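# Questions and Answers at the Checkpoint: A Conversation with the Passenger Liaison at Clavden Regional Airport
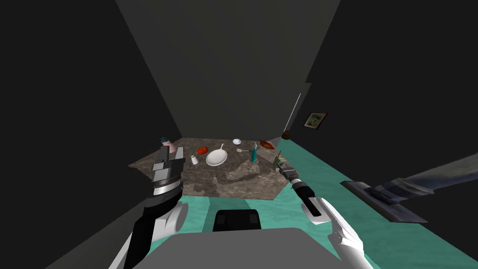

Leilani Fitzsimmons took up the post of passenger liaison at Clavden Regional Airport in October of last year. The position did not exist before then. It was created by the airport authority after a review of complaints about secondary screening, and it reports to the airport director and not to the company that staffs the checkpoint. She spoke with the authority's newsletter in her office on the mezzanine level, one floor above the main security hall.

"The first thing I was asked to do was read," she said. "The authority had received 836 written complaints in the previous fiscal year that touched on screening in some way. I read every one of them before I spoke to a single supervisor."

According to Fitzsimmons, the largest group of complaints did not concern the search itself. They concerned what passengers were told before it began. Travelers wrote that they had been moved to a side area without an explanation, that they were separated from their bags, or that they did not learn they could ask for a private room until the search was over. In 222 cases the passenger stated that a request for a private room had been made and was not acted on.

"I want to be careful about that number," she said. "It is what passengers reported. In many of those cases there was no record at the checkpoint one way or the other, and that was a finding in itself. If a passenger says a request was made and we have nothing on paper, we are not in a position to tell that passenger anything."

The authority has since required that each request for private screening be entered in a log, with the time of the request and the time the room became available. The log is reviewed weekly. Fitzsimmons said that the requirement met with some resistance at first, chiefly from supervisors who were concerned about the length of the lines during the early morning departures. It was adjusted in the spring so that an entry can be made by any officer at the lane and no longer only by the shift lead.

Clavden is not a large airport. It serves the city and the towns of Skamitz and Flimumwood, and most of its flights leave before nine in the morning or after four in the afternoon. Asked whether the size of the airport makes her work easier, Fitzsimmons was hesitant.

"People here see the same officers again and again," she said. "A person who flies out every Monday for work and has a bad experience at the checkpoint will meet the same officer the next Monday. In a large hub that may never happen. So a complaint that goes unanswered here does not fade."

She gave particular attention to passengers with medical devices. A written notification card, which a traveler may hand to the officer in place of a spoken explanation, has been available at the airport for several years, but it was kept behind the counter and given out only on request. The authority ordered 1000 new cards in large print and placed them at the entrance to the line. The supply was gone before the end of the summer, and a second order has been delivered.

"The card does not exempt anyone from screening," Fitzsimmons said. "I say so at every public meeting, and I will say so again here. It allows a person to disclose something private without saying it aloud in front of forty other people."

Airline crews have raised concerns of a different kind. Pilots and cabin staff based at Clavden asked the authority last winter to clarify what happens when a crew member declines one form of screening and requests another. The former practice varied from shift to shift. A crew member might be sent through the alternate procedure without comment, or might be held while the airline's station manager was called, and at least one departure was delayed while the matter was discussed at the lane.

The written procedure now in force states that a crew member who declines the scanner is to be offered the alternate screening at once, that the airline is notified only if the alternate screening is also declined, and that the officer must state the consequences of a second refusal before it is recorded. Fitzsimmons described the last point as the one that took the longest to settle.

"There was a view that everyone who works at an airport already knows what a refusal means," she said. "My position was that anyone being asked to make that decision should hear it in plain words at the time, whatever uniform they are wearing."

The checkpoint itself will be changed during the coming year. The Wojcik firm, which holds the design contract for the terminal, has submitted plans for a second private screening room and a seating area where passengers may wait with their belongings in view. The plans call for an additional 2291 square feet, most of it taken from a former rental car office. The authority is expected to vote on the funding this winter.

Fitzsimmons would not predict the result of the vote. She did say that she had asked for one change to the drawings, which was that the door of the new room should open away from the line.

Passengers who wish to file a complaint may do so in person at the liaison office, by mail, or through the form on the authority's website. A written reply is sent in every case. Passengers are asked to note the lane and the approximate time of screening, as checkpoint video is kept for a limited period. Complaints that involve an injury or a missed flight are handled first.

The liaison office is open on weekdays from six in the morning until two in the afternoon. Requests for the notification card may also be made by mail.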